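Small cans: side seam or lid seam?

kinska_23
Pantry is at 50 F, cans on open shelves. Three of the small ones have a rust line at the lid seam. Toss or keep?
August 15, 2022

Gravelero
Wipe it with a dry cloth. If the rust comes off and the metal under it is smooth, keep. Pitted, toss.

nsikora
Disagree. Paper labels hold moisture against the body. You have to peel one and check under it.

Gravelero
Peeling loses the date code on half of them. I went through 137 cans last October and found no rust under any label that had a clean seam.

nsikora
Your basement is dry. Mine sits at 90 percent humidity in summer.

kinska_23
So humidity first. What size are you both storing?

urbanczyk
Small, pale label, same as these. Seams wiped with mineral oil, labels left on.

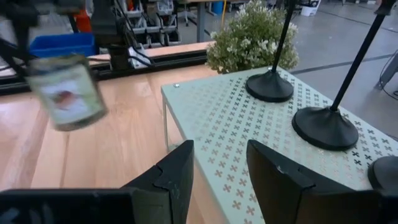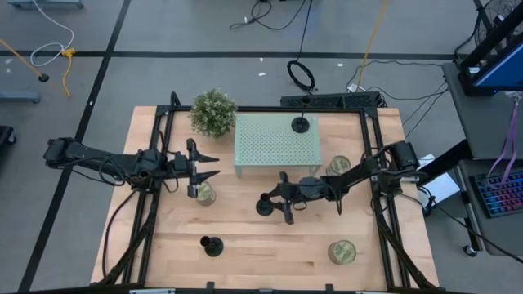

Small can with the pale label, both shots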